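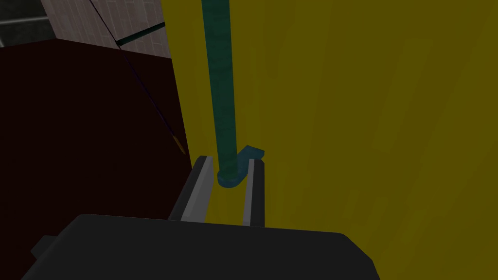
Simulated workcell, gripper view at the teal rod. Demonstration at Vulville, 1/22/19.

Entry by L. Grgić

Purpose of visit

The undersigned attended the demonstration day of the Vulville simulation group on behalf of the Clolden workshop. The invitation was issued in November, following our request to see how the group prepares drawer and handle tasks before any time is booked on hardware. Two colleagues from Marquez were also present. The session was held in room 183 and was run from a single workstation, with the output shown on the wall screen.

Program

The hosts opened with a short account of their software, which is known internally as Drosarar. Each room is assembled from a list of furniture, wall finishes and floor colors, and the assembly is controlled by a seed number. The room used for most of the afternoon was seed 1403. It has a red floor, a gray brick wall at the far end and a small cabinet with drawer fronts in different colors. The group stated that the strong colors are deliberate, as the person reviewing a run can then refer to a drawer by color and be understood.

The robot model has two arms. Control was passed between the operator and a scripted routine several times, and I asked that the change of control be announced aloud – it was difficult to follow from the second row. The hosts agreed to this for the remainder of the session.
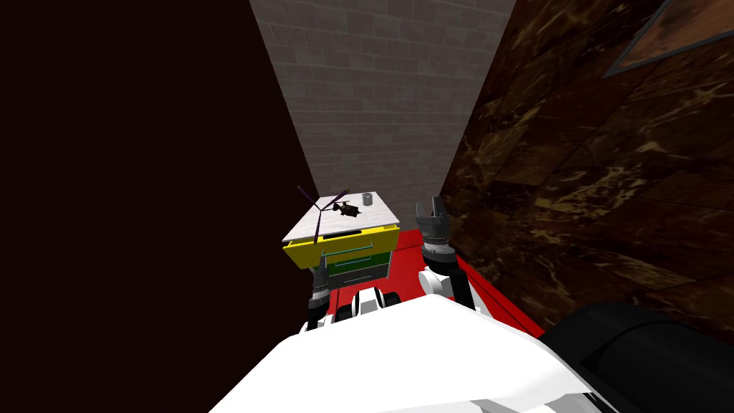
The question of clearance was then raised by Marquez. The cabinet stands in a narrow space, and an arm working at drawer height has little room on the side of the dark wall. The hosts replied that wall contact is logged as a separate event and does not end a run. I consider this acceptable for practice runs. For our own acceptance tests I would want contact to stop the run, and I have said so in writing.

Small objects placed on the cabinet top are treated as obstacles in some task sets and as targets in others. The task file must state which applies. Our draft file omits this field and will have to be corrected before it is sent.

Lens settings were also discussed. The head view is wide enough to keep both grippers visible, but the drawer handles appear as thin lines. The hosts recommended using the gripper view for the final approach to any handle. 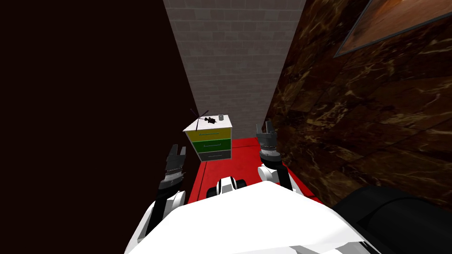 Points for follow-up

1. Obtain the task file template, version 7, and compare it with our draft.
2. Request the run log for seed 1403, including the wall contact events.
3. Confirm with Marquez whether they intend to share their handle measurements.
4. Reserve the Clolden workstation for a trial installation of Drosarar. The license key is filed in binder 92.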